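3.2 The tray and what we put on it

I should say something about the tray itself, as both of our reviewers at the workshop stage asked about it and I'd given it a single line. We wanted a mixed set of things that people would sort by hand without being told how, and I wanted all of it to fit in one tray, so that a session could be laid out quickly and look much the same each time. Wendy Sowerby had been using loose piles on a table top for her earlier Oakley sessions, and the piles crept -- by the end of a morning half the items were on the floor. A raised rim fixes that at once. It's the dullest decision in the whole study and probably the one I'm happiest with.

The items fall into two sorts, hard and soft. The hard ones are big push buttons with domed caps, which people want to press the moment they see them (I still do). The soft ones are plush or fabric things, plus a length of rope, which doesn't sit happily in either pile and was picked by Denise Penrose for just that reason.

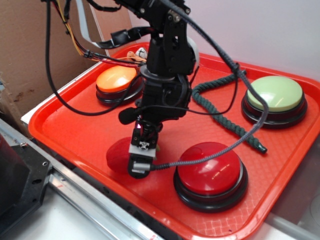
Figure 4. The tray with the orange, pale green and red buttons, the dark green rope and a soft red item.

Colour gave us more trouble than I'd bargained for. We had 17 items in the first box and I'd chosen most of them in a hurry, so there was far too much red. Ludmila Machala argued for swapping the tray for a white one. I argued for leaving it alone, and I'm glad we did, as a red thing on a red tray makes people slow down and look properly, and their talk gets more interesting when they do. "Is that part of it?" came up again and again in the pilot, and we'd have lost that on white.

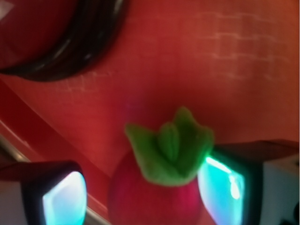

The radish became everyone's favourite, which I hadn't planned for either. It's only a plush toy with a green felt top, but people named it straight away, and once they'd called it a radish they stopped sorting by feel and began sorting by what things were supposed to be. Soft red item, said one group; vegetable, said the next, and then they wanted to know where the other vegetables were! Maureen Whiteley coded these two kinds of answer separately, and I've kept her labels ("touch" and "kind") in section 4.

Each session ran for about 30 minutes, with the items put back in whatever order came to hand. We didn't fix their positions. Domingo Acuña would have preferred a marked layout, and he may well be right for a larger study, but with a group this size I'd sooner have the bit of mess.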